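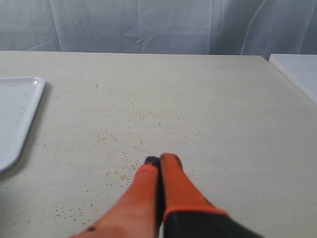

10 August 2023 | By Laskowska
30 shares | 2 comments

I've kept reef tanks for years and had never seen where a return pump comes from, so the Pinard open day was a treat from start to finish. I was through the gate before my coffee had cooled!

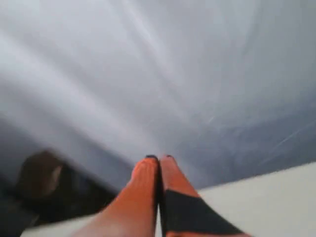 FLINHOLM, August – The tour starts in the winding room and ends at the wet benches, where every pump gets a run in salt water before it's boxed. I could have stayed there all afternoon. The Flenwood was on show too, a small return pump rated at over 1000 litres an hour, and with two of them going side by side I still had to lean in to hear anything.

They let us strip one down ourselves (the impeller pulls out with a quarter turn, lovely) and talked us through cleaning off lime with plain vinegar. Lots of good questions about ceramic shafts – mine included.

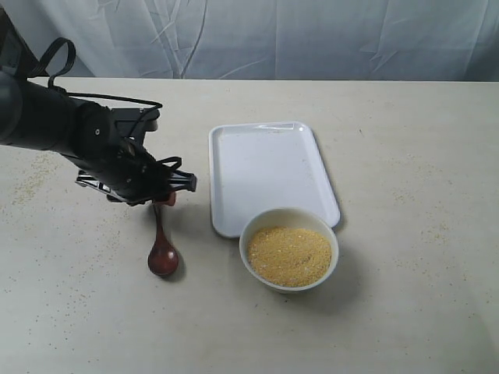 Wooden spoon held upright in the gripper.

The spares counter was busy, and I came away with a new set of rubber feet for my old pump. The next open day is in December, and I've put my name down already.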